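August
By the Ellum press office
Reading time: 3 minutes

Ellum releases two-arm training method developed in simulation

Ellum, the robotics research company, today released the results of a project on teaching two robot arms to share one table. The method, called Pivell, decides which arm should act on an object before either arm starts to move. It was developed and tested in simulation.

Two-arm systems often lose time at the start of a task. Both arms may go for the same object, or both may wait. Many controllers get around this with a fixed rule, such as giving each arm its own half of the table. The rule is easy to write, but it breaks down when an object sits near the middle or when one arm is already carrying something.

Pivell drops the fixed rule. A small planning model scores each pairing of arm and object, using the position of the object, the state of each gripper and the space between the arms. The higher-scoring pairing goes ahead, and the other arm is given a holding position or a second target. Scores are updated as the task runs.
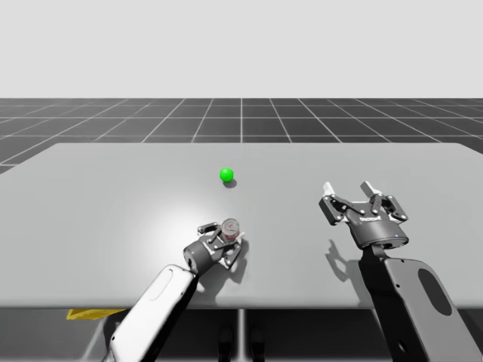 Training used 700 simulated episodes built on a single tabletop layout with everyday shapes, among them a can and a ball. The colors of objects and their starting positions were varied between episodes. Lighting was left alone for this first release, and the team plans to vary it in later work.

The tests compared Pivell with a half-table rule on the same set of starting layouts. Task time fell by 29 percent on average. The gain was largest when the target was close to the center line, where the half-table rule tends to switch back and forth. When objects were placed far to one side, the two methods performed about the same, as the team expected.

Ellum ran the work with Oradov, which supplied the physics settings for contact between fingertips and curved surfaces. Round objects were a particular concern. In early runs a ball would often roll away at first touch, and the planner learned to avoid balls altogether. Oradov adjusted the friction model, and the training runs were repeated from the beginning.

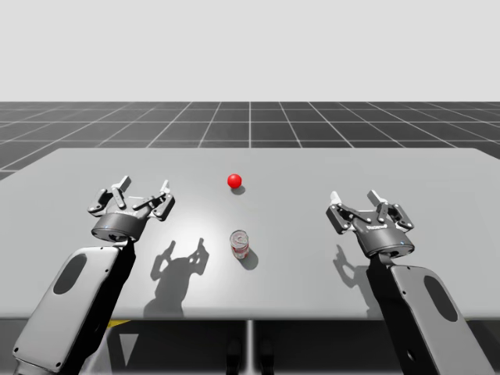
The release includes 4 task sets: single pick, pick and hold, handover, and sorting by shape. Handover remains the weakest of these. The planner picks the giving arm well but is often slow to bring the receiving arm into place – a problem the team puts down to how holding positions are chosen. A revised version of that step is in testing.

The results apply to simulation only. Trials on physical arms will start at Ellum's Catacutan lab and are planned to last 14 weeks. They will use the single pick and sorting tasks first, with handover added once the revised step is ready. Ellum will publish the physical results whether or not they match the simulated ones.

The planning model, task sets and training settings are available to research groups on request. Groups that want to use their own gripper models will need to supply joint limits and fingertip dimensions. Requests for access and for interviews can be sent to the Ellum press office.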